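Cups, crumbs and a clear desk by teatime

Hello again from the far end of the corridor. Several of you wrote in after the last newsletter to say that your own desks were worse than mine, and one reader (you know who you are) measured the dust behind her printer. I love you all. So this month I'm carrying on with desks, and in particular with the thing that takes mine over every single week: cups.

I drink a lot of tea. Milky tea, mostly, and since the café on Hatgate started doing takeaway I've been bringing paper cups back up the stairs two at a time, with a bag of something salty under my arm. By the end of a long afternoon the desk looks like the morning after a children's party, and I can't find my pen. We ran a little swap of tips on the Koster noticeboard back in October and had 400 replies, which I'm still working my way through, and I'd say half of them were about mugs and cups left standing about. It's not just me, then!

My big discovery is that I don't need a proper tidy. I need ten minutes and an empty cardboard box. Everything that's rubbish goes first, everything that's drink-related goes second, and the sweet little things I can't bear to part with go in the box until I've got the strength to face them. I don't wipe anything until the drinks are off the desk, having once sent a full cup of tea across a month's worth of receipts. Never again. 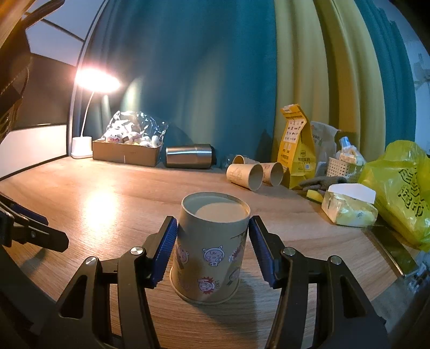 Lamp on, one cup full nearly to the brim and the rest of them lying down on the job.

I do have a soft spot for a printed cup, I'll admit. A plain one goes straight in the bin without a thought, but put a little round face with ears on the side and suddenly I'm wondering whether it would do for paperclips. It would, by the way, if it's only had water in it. Tea cups go a bit whiffy however well you rinse them, and the rim softens, so be firm with yourself and let them go. Keep one if you must. I've kept one. (All right, I've kept more than one.)

The steel tumbler is meant to be the answer to all this, and mine is a good one when I remember to use it. It rolls, though! Lay it on its side and it'll be off the desk the minute you lean on the wrong corner. Toshio Hirano, who shares our landing and has the tidiest shelves I've ever seen, keeps his upside down on a folded tea towel by the sink, and I've started copying him. The lid lives next to it. Washing it as soon as it's empty makes a huge difference too, especially with milk.

Then there are the plushies, or whatever they are. A big clear bag of them in a cardboard box is perfectly respectable storage, in my opinion, and I won't hear otherwise. You can see all their faces through the plastic, so you know what you've got, and they don't gather dust. I tried a lidded tub from Kavard last year and it was lovely, only I forgot what was in it and bought more. Clear bags for me from now on.

Snack bags I fold down and peg. The Wultimel clips are fine, but an ordinary clothes peg does just as well and you've probably got a basketful already. If a packet is scrunched up, check it before you throw it away, as I've rescued a fair few last biscuits that way.

And do have a look at where your lamp is standing. Mine was at the back throwing a great bright patch on the wood, right where I like to put my notebook, and turning the head a little made the evenings much kinder on my eyes. It took me months to think of it.

Next time I'll be doing drawers, so if you've got a good trick for cables please send it in, the messier the before photo the better. Replies to the usual address, and don't forget to say whether you're happy for me to use your name.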